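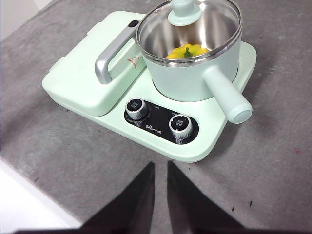 Loredana De Luca

朝の話を書きます。急いでます。あと40分で家を出るので、読み返しなし。誤字はあとで直す(たぶん直さない)。

6月から朝型になりました。なりました、と言い切っていいのかどうか。途中でさぼった日もあるし、二度寝の日もある。でも去年の自分と比べたら別人。去年の私は、始業10分前に起きて、髪を濡らして、パンを口に入れたまま画面の前に座って、カメラはオフ。みんなそんなもんだと思ってた。うちのチームだけかも。

きっかけは引っ越し。前の部屋は北向きで、朝も夕方も同じ暗さだった。Horlowのいまの部屋は東向き。カーテンが間に合わなくて、最初の一週間はなしで寝たんですよ。そしたら4時台に顔に直射日光。腹が立って、枕カバーを顔にかけて寝て、苦しくて起きて、仕方ないから洗濯して。洗濯機が終わってもまだ6時前。なんだこの時間、と思った。誰からも連絡が来ない。通知が鳴らない。外の道も静か。

で、カーテンは届いたけど、薄いやつに交換してもらった。店の人に「遮光じゃなくていいんですか」と二回聞かれた。いいんです。

早起きの本もいくつか読みました。図書館で借りたのと、駅の古本ワゴンで300円だったのと。だいたい同じことが書いてある。冷たいシャワー、日記、瞑想、運動、読書、全部やって6時半。無理。あんなの全部やったら昼に倒れる。著者は昼寝してるんじゃないかな。書いてないだけで。

私がやってるのはもっと雑です。起きる。水を飲む。窓を開ける。台所に立つ。そこまで決めてあって、あとはその日次第。台所に立つところまで行けば、もう布団に戻らない。足が冷えるから。スリッパをわざと台所に置いてます、寝る前に。これは効いた。かなり。

朝ごはんのこと。引っ越しの挨拶がわりに叔母がくれた薄緑の朝食用の調理器、片側で挟んで焼けて、もう片側に小鍋がのるやつ、あれが台所の灰色の台に出しっぱなしになっている。しまう場所がない。色がかわいいので許してる。食パンにチーズ、それか前の日の残り。小鍋にはそのとき家にある野菜。黄色いパプリカはよく買う。赤より甘い気がするんですけど、気のせい?

料理の話はそれくらいにして。

困ったのは夜のほう。朝早く起きるには夜早く寝ないといけない、当たり前なんだけど、これが難しい。友達の連絡は夜に来る。おもしろい番組も夜。私は目標を11時にして、最初のうちは全然守れなかった。布団に入って、スマホ見て、気づいたら1時。それで5時に起きたら、午後の会議で目を開けたまま寝てた。議事録に「ははい」って書いてあった。自分で打ったやつ。しかも送信済み。

対策。スマホを玄関に置く。充電器ごと玄関に引っ越し。目覚ましは別に買いました、Vutitzっていうメーカーの、丸い小さいの。音がすごい。鶏みたいな、でも鶏じゃない何か。隣の人に聞こえてないか心配で、最初の朝は廊下に出て耳を済ませてしまった。ドアを閉めたら聞こえなかったので大丈夫。たぶん。隣の人、もし読んでたら言ってください。

玄関スマホの副作用。夜に本を読むようになった。読むというか、2ページで寝る。同じ2ページを何日も読んでる。登場人物が駅に着いて、ずっと着いたまま。まだ改札を出てない。

朝の時間に何をしてるのかとよく聞かれる。期待されてる答えはたぶん、語学とか資格とか。ちがうんですよ。散歩です。川沿いを歩いて、橋を渡って、Ciobanuの前を通って帰ってくる。Ciobanuは角のパン屋で、開くのは7時。私が通るときはまだ閉まってる。でもにおいはする。シャッターの下から。あのにおいだけで一日分の機嫌がだいぶ決まる。雨の日はにおいが低いところにたまる感じがして、それもいい。

開店を待って買ったことは二回くらい。くるみの丸いのがおいしかった。レジの人がすごく眠そうで親近感。

散歩でひとつだけ決めてるのは、イヤホンをしないこと。最初はラジオを聞いてたんだけど、ニュースを聞くと歩くのが速くなる。怒って歩いてる人になる。すれちがった犬に避けられた。やめたら足が遅くなって、川の音とか、配達の自転車のブレーキとか、そういうのが入ってくるようになった。考えごとも進む。進むというか、ほどける。前の晩に書いたメールの文面が急に恥ずかしくなって、帰って書き直すこともある。送らないで寝るの、おすすめです。

犬といえば、橋のところで毎朝会う茶色の犬がいる。名前は知らない。飼い主さんとは「おはようございます」だけ。先週それに「暑いですね」がついた。進展。

母に電話で話したら、あんた昔から朝はだめだったのに、と笑われた。昔の話をたくさんされた。遠足の日に寝坊して父が車で追いかけた話、もう何度目か。バスに追いついたとき私は後ろの席でまだ寝ていたらしい。覚えてない。寝てたから。母自身はずっと5時起きで、理由を聞いたら「理由なんかないわよ、目が開くのよ」。強い。

記録もつけてます。カレンダーに丸をつけるだけ。今朝で97日目の丸。さぼった日は丸なしで、そのまま先に進むので、続けて97日という意味ではないです。そこは正直に。100で何か自分に買おうと思ってるけど、何を買うかで毎朝迷っている。靴かな。いまの靴はかかとがほとんどない。雨の日に滑る、橋のところ。危ない。

そうだ、仕事への影響。これは書いておきたかった。

Vestbridgeの仕事(カタログの翻訳、ひたすらネジとか蝶番とか)を朝に回しました。前は夜にやってた。夜のネジはつらい。一行ごとに別のことを考えてしまう。朝にやると速い。体感で倍くらい、と書こうとして、計ってないのでやめます。とにかく昼前には終わって、午後は返事とか請求書とか、頭を使わないほうを並べる。担当の人には「最近返信が早いですね」と言われて、ちょっとうれしくて、すぐ「朝型なので!」と返してしまった。聞かれてないのに。

悪いこともあります。夜の付き合いが悪くなった。9時を過ぎると口数が減るらしい。先月の飲み会では、話を聞きながらまばたきが長くなっていって、向かいの子に「いま寝たよね?」と言われた。寝てない。寝てないと思う。で、最近は朝ごはんに誘うようにしてる。断られることのほうが多い。来てくれた子は半分寝てて、パンを持ったまま固まってた。それはそれで楽しかった。

あと、昼に猛烈にお腹がすく。朝が早いぶん、11時前にはもう昼ごはんのことしか考えられない。弁当を10時台に開けたこともある。会社勤めのときなら怒られてる。家でよかった。間食用にゆで卵を作っておく案、昨日思いついて、昨日のうちに全部食べた。意味がない。

コメントで冬はどうするのと聞かれたけど、わからないです。東向きでも冬は暗い。タイマーでつくランプを買うか、あきらめて冬眠するか。冬の私に任せる。去年の冬の私はコタツで歯を磨いてたような人間なので、あまり信用はしてない。何かいいランプを知ってる人がいたら教えてください、まぶしすぎないやつ。

早起きを人にすすめる気はあんまりないです。夜に調子が出る人は夜でいいと思う。妹がそうで、深夜に掃除機をかけたくなるタイプ(かけないで、と言ってある)。私はたまたま窓が東だった。西だったら今ごろ夕焼けの話を書いてたかも。

あ、やばい、もう時間。鍵どこ。スリッパのまま出そうになった。

返信は帰ってから。次回は靴の話になると思います。か、ランプ。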